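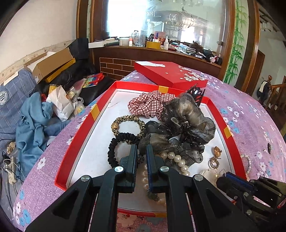
Figure 3. Open box with hair accessories and jewelry on a round table, Isivby.

4.2 Boxes that used to be something else

I went into the Isivby homes expecting jewelry boxes. You know the kind I mean, with a little mirror and a row of padded slots for rings. I even had a line for them on my inventory sheet, right at the top, and I'm a bit embarrassed by how rarely I got to use it. What people showed me when I asked where the hair things lived was mostly packaging. Cookie tins, shoe boxes, the bottom half of a phone box, a tea caddy with the label half picked off, and (over and over again!) gift boxes.

The box in Figure 3 is a good one to think with. It has tall red walls and a white inside, and there are pieces of yellow tape across the walls. Tape came up in a lot of my conversations. A gift box is made to be opened with some ceremony and then, I suppose, thrown out, and the card tends to give up at the corners once hands start going in and out of it every morning. Several people in Isivby told me they had mended a box at least once, and two of them laughed when I asked why they hadn't just bought another. One woman said she had plenty of other boxes. This was the one the hair things were in.

I like that answer a lot and I've come back to it all through this paper. The earlier work I did in Fairclough treated the container as a choice, something a household picks out and sets up. I'd now say that the contents come first and pile up somewhere handy, and that whatever they piled up in becomes "the box" after a while. By the time anyone could be said to choose it, it has a name and a shelf and everybody in the house knows what you mean.

A quick word on the numbers, as I promised in Section 3. Across the 43 households I logged 1110 small personal items kept together in one shared container, and 695 of those were for hair. The rest were bracelets, necklaces, earrings, pins, and a long tail of oddments I'll get to in 4.4. I counted a pair of earrings as one item and a string of beads as one item, however many beads were on it. Broken pieces were counted if the person wanted them counted. I left that decision up to them, and it made the sheets messier but (I think) truer to how the boxes are used.

4.3 What sits next to what

So, what about the mixing? This is the part that surprised the people I talked to about the project more than it surprised the people who own the boxes. Hair elastics and pearls don't cost the same, don't get worn the same way and don't need the same care, and every store I looked into in Fairclough keeps them on separate displays. At home they go in together. In Figure 3 a string of cream-colored pearls lies right over a dark sheer fabric, with a leopard-patterned scrunchie and a black ruched one close by, and a puffy plaid scrunchie at the far side in red, white and black. There's a black claw clip standing in the corner with its prongs up. I'd be happy to call that a typical mix for the shared containers on my list, though the patterns are livelier than most.

I tried at first to sort the boxes into "hair" and "jewelry" types, and I gave up on it by the second week. The trouble is partly that the objects themselves won't hold still. Look at the leopard scrunchie again and you'll find a gold beaded ball attached to its left side. Is that an elastic with a decoration, or an ornament that happens to hold hair? I had plenty like it: elastics with charms, clips with rhinestones, a headband that had been wound twice around a wrist for a wedding. I ended up coding them by what the person said they did with the thing most often, and adding a second code if they gave me a second answer. A fair number gave me a second answer without being asked.

Softness matters here too, and I didn't have a column for softness until late in the work. People were using the big fabric scrunchies as padding. They didn't call it that. They'd say the necklace "goes on top," or that the earrings "sit in the puffy one," and when I asked them to put the box back the way it should be, the fabric pieces tended to go in early and the beads late. One teenager tucked her grandmother's brooch inside a velvet scrunchie and folded it over like a bun. I asked if that was how she had been taught and she gave me a look that I've written down in my notes simply as "no." The padded slots in a store-bought jewelry box do the same work, of course, but with a scrunchie you can take your padding out and wear it to school.

The other thing the fabric does is hide stuff. A large sheer scrunchie takes up a huge share of a box for something that weighs next to nothing, and anything small goes under it. When I asked for one named item (a particular clip, say), people usually lifted the biggest soft thing first, looked below, and only then started stirring. If that didn't work, it was time to take everything out.
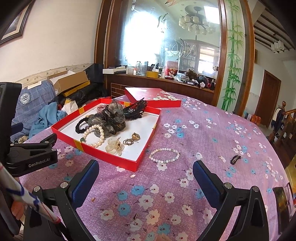
And the table is where taking everything out happens. I hadn't planned to write about tables at all. My sheet asked where the box was kept, and I dutifully wrote down dresser, bathroom shelf, top of the wardrobe, under the bed, but the answer to where it was used was very often a different room. The light is better, there's space to spread out, and somebody else is usually nearby who can be asked whether this one goes with that one. A patterned tablecloth makes the job harder, by the way, and I say that having spent a long time feeling around on a floral one for the back of an earring.

Things that come out of the box don't all go straight back in. There's a stage in between when a bracelet or a clip lies beside the box on the cloth, and I started thinking of this as the waiting area. Some things there are waiting to be worn. Others are waiting for a decision (keep it, fix it, give it to a cousin), and a few have simply been put down. I asked people about the waiting area whenever I saw one and the answers were wonderfully vague. "It's out," I was told, of a hair clip that was very clearly out. My best guess is that being out of the box is a kind of reminder, and that it works right up until the next meal, when the table has to be a table again and the whole lot gets swept back in together.

Lids deserve a mention too. In the Flalside sheets, which I drew on for comparison, the lid was recorded only as present or missing. That misses how much lids move around. In my notes they turn up behind the box, underneath it, upside down next to it doing duty as a tray, and in one case on another shelf in another room with buttons in it. A lid under the box seemed to go with everyday use, and I saw it in homes where the box stayed open all week. A lid that was kept nice, and put back on every time, went with boxes that got tidied for visitors. I wouldn't push this very hard, as my notes on lids only get careful from the middle of the fieldwork on.

4.4 The bottom of the box

Hair is the honest residue of all this and I'd be leaving something out if I skipped it. You can see a few thin loose hairs on the white floor of the box in Figure 3, up near the left. Nearly all the boxes I handled had some, along with crumbs, threads, bits of foil, single beads from things long since restrung or given up on. People apologized for it constantly. I've tried to write about it plainly, the way you would about wear on a stair, as a sign that the thing gets used.

The single beads are more interesting than they sound. Under the Stelirora coding scheme, which I followed for materials, a lone bead is a "fragment" and is left out of the total. I kept to that for the sake of comparison, so none of them are in the 1110. But I did ask about them, and in 5 of the homes somebody could tell me exactly which necklace or bracelet the bead had come from and what had happened to it. Those were long conversations. One started with a bead the size of a peppercorn and ended with me being fed lunch.

White linings make the bottom of the box much easier to read, both for me and for the people living with it. Dark tins kept their secrets until they were tipped out. With a pale lining the hairs and threads show up as soon as the contents are pushed to one side, and I heard more talk of "giving it a wipe" in homes with pale boxes, though I can't say that the wiping itself was any more frequent. The materials codes for linings are listed with the rest in the appendix, and I pick up the question of cleaning again in Section 5, where I look at how the boxes changed between the first visits and the return visits in December.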